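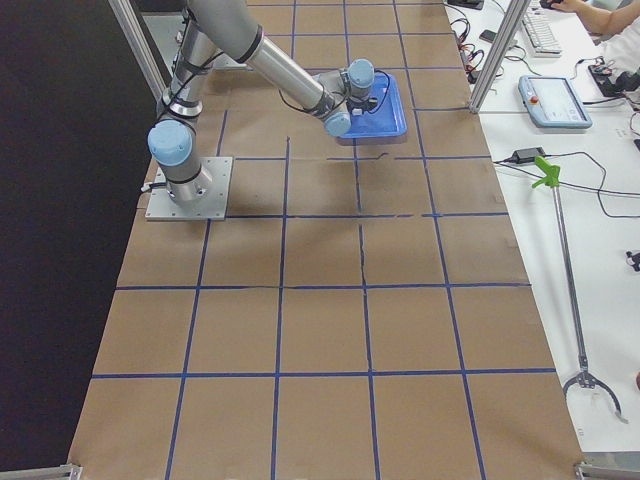 固定カメラの静止画。手首が青いトレイの真上にある姿勢。

Subject: Re: [isari-dev] グリッド基準の外部キャリブレーションで奥側だけずれる
Date: 2026年8月1日(土)
From: Kátia Prado
To: isari-dev

Wagnerさん、みなさん

Kátiaです。ログと静止画を見ました。引用の下に順に書きます。

Wagner Meireles wrote:
> isari-calib を 5 月のタグから main の先頭に上げたところ、固定カメラと
> アームの座標合わせが奥の列でだけ合わなくなりました。手前のセルでは
> 問題ありません。トレイのあるあたりに行くと、把持点が奥行き方向に
> ずれて出ます。
>
> 変えたのは isari-calib だけで、Onden(プランナ側)と Elline(検出側)は
> そのままです。カメラの内部パラメータも取り直していません。
>
> 気になっているのは次の 2 点です。
> ・グリッド交点の検出結果をそのまま最小二乗に入れてよいのか
> ・手首がトレイの上にあるとき、その付近の交点を使うべきか
>
> ログは osman の共有ディレクトリに置きました。

まず交点の件です。

main では交点検出のあとに入っていた外れ値の除去が、既定で無効になっています。コミット 1812 で設定項目に移したときに、既定値が false になりました。変更履歴に書いていなかったのはこちらの落ち度です。calib.yaml に次の行を足すと以前の動作に戻ります。

grid.reject_outliers: true
grid.reject_threshold_px: 2

ただ、これで全部直るとは思っていません。静止画を見ると、テープの線はところどころ波打っていて、継ぎ目に隙間や重なりがあります。検出器はテープの両縁を拾って中心線を出し、その中心線どうしの交わりを交点としています。重なった箇所では幅が広く出るので、中心線が片側に寄ります。奥の列は画像上でセルが小さく写るため、同じ画素数のずれでも机上の距離に直すと大きくなります。手前で目立たず奥で目立つという報告とは合っています。

もう一つ、中央付近のセルに、縦の線と平行に近い細い折り目か裂け目のようなものが走っています。ログの候補一覧を見ると、これが縦線の候補に一度入り、次の段で落ちています。今回の実行では結果に影響していません。しきい値を下げると残る可能性があるので、色の条件(テープの紺)も有効にしておいてください。

grid.color_gate: true

次に、トレイ付近の交点を使うかどうかですが、キャリブレーションの撮影では使わないでください。この姿勢だと手首がトレイの上にかぶっていて、アームの影も紙の上を右下に伸びています。影の境界がテープの縁と近い角度になると、縁の検出が影のほうに引っ張られます。撮影前にアームを退避姿勢に移し、トレイも外しておくのが確実です。

退避できない事情がある場合は、Onden からリンク形状を受け取ってマスクを作る機能があります。main に入っています。

isari-calib collect --mask-from onden --mask-margin 20

マージンの単位は画素です。このマスクはアーム本体しか覆いません。影は対象外で、トレイも Onden の環境モデルに登録していなければ覆われません。上腕のリンクに沿わせたケーブルも形状モデルに含まれていないので、マージンで吸収することになります。静止画のようにケーブルが輪を描きながらリンクに巻き付いていると、マージンの外に出るかもしれません。マスク画像を書き出して一度目で見てください。

Elline の側は、ログを読んだ範囲では正常です。トレイの輪郭は安定して取れていて、画像座標での中心もほとんど動いていません。ずれは画像座標から机上座標に変換するところで入っています。検出モデルの再学習は不要です。

お願いしたい手順を書いておきます。

1. アームを退避させ、トレイを外した状態で撮り直す
2. 上の設定 3 行を入れて solve を実行する
3. 残差を行ごとに出力する(solve --residual-by-row)
4. 残差のファイルを osman の同じディレクトリに置く

行ごとの残差で奥の行だけが大きいままなら、テープの継ぎ目を疑います。その場合は奥の行のテープを貼り直すか、該当する交点を ignore リストに入れてください。全体に一様に大きい場合は、内部パラメータの取り直しが先です。

既定値については、true に戻すパッチを用意しました。設定ファイルに明示していない人は、次の更新で 5 月のタグと同じ動作になります。false のまま使いたい方がいたら、このスレッドに返信してください。異論がなければ取り込みます。

Kátia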